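Print this page
E-mail this page to a friend

Denness long-shaft screwdriver, black and yellow handle

Item 438
Reviewed for the shop by Treasa Madigan

I have never believed much of what gets printed on screwdriver packaging. Every handle is "ergonomic", every tip is "precision", and every one of them is apparently what the professionals use. The Denness card says all of that too, so I'll start with what the tool is and leave you to decide how much of the rest you want to pay for.

It is a plain long-shaft screwdriver with a fixed blade. No ratchet, no bits rattling about in the handle, no magnet worth mentioning. The handle is mostly black and rubbery, with two yellow inserts let into the front of it and a yellow collar up where the shaft goes in. Denness makes a good deal of the collar. As far as I can tell it is a collar. It stops your fingers sliding on to the metal, and it does make the thing easier to find at the bottom of a bag, but I wouldn't call it a "control zone", and that is the phrase on the card.

The shape is better than the wording. It is narrow at the neck and swells out towards the bottom, so you can spin it with your fingertips up top while the screw is running free, then drop your hand down to the fat part when it goes tight.
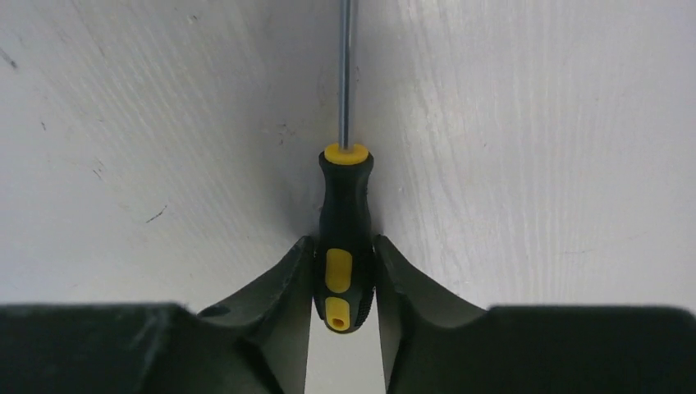
My doubts are mostly about the inserts. On the old Skutura drivers we used to stock, the coloured pieces worked loose after a couple of winters in a cold van and you were left with a handle that pinched. Denness says these are moulded in and can't shift. Skutura said the same. Our shop one has been in use since January and everything is still where it should be, but that isn't long, and I'd want to see it again in 2 years before saying any more.

There is a small hole in the lower insert for hanging it up. It fits the narrow hooks on a Prudix rack. It will not go over the thicker Hayes pegs, whatever the Hayes leaflet says about taking "all popular hand tools", so check what you have on the wall before you plan a tidy row of them.

The fine ridges near the bottom of the handle do help with greasy hands. They also collect dirt, and you'll need an old toothbrush to get it out again.

What I would use it for: hinges, flat-pack, socket plates with the power off at the board, and screws set well back where a stubby driver can't reach. What I wouldn't use it for: opening paint, chiselling, or anything live. The handle is not sold as insulated and a rubbery feel tells you nothing about that. We do get asked.

The maker's card claims the handle was turned 2520 times on a test rig with no slip. It doesn't say how hard, or in what sort of screw, so I take that with a fair bit of salt.

Sold singly or in a box of 12. The box works out cheaper per driver, but they are all the same size, and unless you run a workshop or lose a lot of tools I can't see why you'd want it. Buy one and see how you get on.

Returns: unused, on the card, with your receipt. Bent blades are not accepted as faulty if there is paint on them.

Print this page
E-mail this page to a friend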